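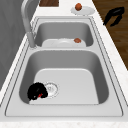

4.2 Grasp planning inside confined basins

The kitchen sink tasks place the planner in a setting where most collision-free motions are short and nearly vertical. We evaluated the Tetura planner on these tasks using the same perception front end as in Section 3. The simulator exposes the gripper pose as a red marker, which the planner reads as its reference point for every approach. Each task names a target object and a goal region, either a basin or a stretch of counter. The planner then proposes 40 candidate approaches and scores each one against the basin walls, the divider and the faucet.
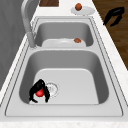

Figure 3. Simulated sink environment with the gripper low in the near basin, beside the drain. A red ball is clasped between the fingers.

Candidates are rejected first on wall clearance and then on wrist angle. Reversing this order changed the accepted set very little but raised planning time, as the wrist check requires a full inverse kinematics solve. The time limit for a single query was set at 900 ms. Queries that reached the limit returned the best candidate found so far – an option that the earlier Ruddock planner did not offer.

Object placement was varied between episodes. Targets could be assigned to a basin, to a plate or to the ledge behind the sink, and distractor objects were drawn from the same asset library. Plates were treated as support surfaces and were not themselves grasped in this set of tasks.
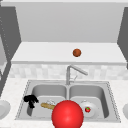

Tudur Nicholas objected, on reading a draft of this section, that a fixed number of candidates favors open counters over basins, where a larger share of samples is lost to the walls. We repeated the basin tasks with 200 candidates in response. The ranking of the planners did not change, but the gap between Tetura and Ruddock became smaller, and we report both settings in the results table.

The remaining failures were traced to perception. In 17 episodes the segmentation module merged the target with the support surface beneath it, and the grasp height was set too low. Emrys Edwards proposed fitting the support plane before segmentation, and this change is included in the Nalorley release of the code.
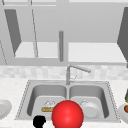 Figure 4. Sink layout with a pie slice in the left basin and a plate in the right basin. The red marker overlaps the front edge of the sink.

Layouts of this type are also used in Section 4.3, where the planner must choose between two goal regions without a stated preference.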